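January 4, 2020

The step counter and me

My sister-in-law gave me a fitness band for the holidays, a Vonora, and I have now worn it long enough to distrust it. The box promises "a truer picture of your day." I'd settle for one that can tell walking from grating cheese. 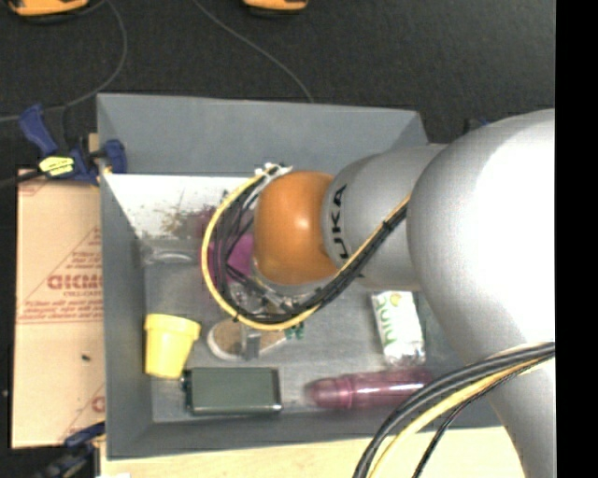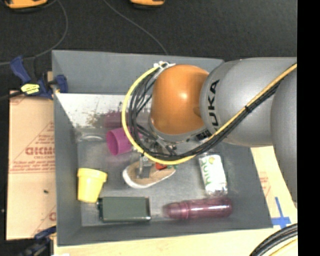

Orange joint, gray bin, plenty of cable.

On the first full day it gave me 3,269 steps. I had walked to the mailbox and back and otherwise sat on the couch with a book. The day after that I did the whole loop by the reservoir, hills included, with both hands in my coat pockets, and it gave me 2,324. So by its own account I was busier on the couch.

I wrote to the company. The reply said that "arm movement may influence results," and suggested I swing my arms more. I'm supposed to change how I walk so the thing on my wrist can notice I'm doing it?

Then there is the sleep score. It told me I had four periods of deep sleep on a night when I was up with a sick dog until almost dawn. Maybe I sleep deeply while mopping. I'd like to know who checked these numbers, and against what, but the manual doesn't say. It does say I can pay monthly for "insights."

People at work swear by theirs. When I ask what they've done differently since they bought one, I mostly hear about badges. One of them has a badge for 1,000 flights of stairs and lives in a ranch house.

I'll keep wearing it until March, mainly to be fair to my sister-in-law, and I'm writing down my own guess each night before I look at the screen. So far my guesses are no worse.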